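We use cookies to remember your settings and count visits. Accept | Manage preferences

Patterned Panels: Gallery

Clamero started as a set of printed panels for people who wanted pattern on a wall without hanging paper. The designs are all drawn by hand first, then cleaned up and repeated. The colors are kept close together on purpose, a pale cream-grey ground with darker grey on top, so that panels from different drawings can sit next to each other.

This page collects the nine designs in the current range. The names in the shop are different from the ones I use here. I have stuck to plain descriptions because that is how most people ask for them.

Hatching. Blocks of parallel lines, each block turned to a different angle. This was the first one drawn, back when the whole range was three designs.

Striped circles. Large circles filled with dotted stripes. It needs some space around it and looks crowded on a narrow wall.

Dotted rings. Concentric rings made of small dots. The Polák sketchbook has four earlier versions of this, all with heavier dots.

Pebbles. Solid grey ovals packed over the panel. From across a room it is the darkest of the nine, and it is the one most often ordered alone.

Lattice. Thin diamonds with a small dot at each crossing. Usia is the thicker-lined version of the same drawing and is no longer printed.

All nine designs went up together on a three-sided enclosure with a pink floral mat on the floor, three rows of three across the back and the same designs carried onto both sides. 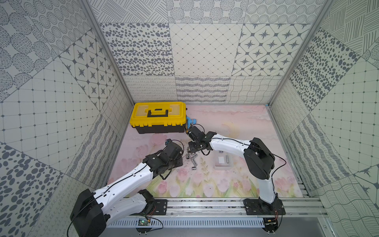 Back wall, top row: hatching, striped circles, dotted rings. Pebbles, lattice and stars are in the middle row.

Stars. Eight-pointed, with angular outlines and small dark squares between. It takes the longest to line up if you are joining two panels, so start from the center and work out.

Loops. Horizontal rows of looping scribbles. The file number is 971 if you are matching an older order.

Scratchy bands. Thick grey waves with a rough edge, drawn with a dry brush. On a side wall the bands read as diagonals when you look along them.

Wavy grid. Crossed lines, none of them straight. File number 2052. The Kurby sample book shows it at a smaller scale than we print it now.

Mixing designs works best if a dense one sits beside an open one — pebbles next to lattice, for instance. A plain floor is the usual choice, but a floral one is fine too.

New samples will be added in December.

Comments (3)

Chandrasekhar Nambiar: Is the scratchy one available on its own? I have a hallway that is roughly 4 panels long and would like it all the way down.

marta_h: The stars are my favorite. I didn't expect the pink floor to go with the grey but I like it.

dv: Please bring back Usia.

Contact | Shipping and returns | © Clamero. All rights reserved. | Back to top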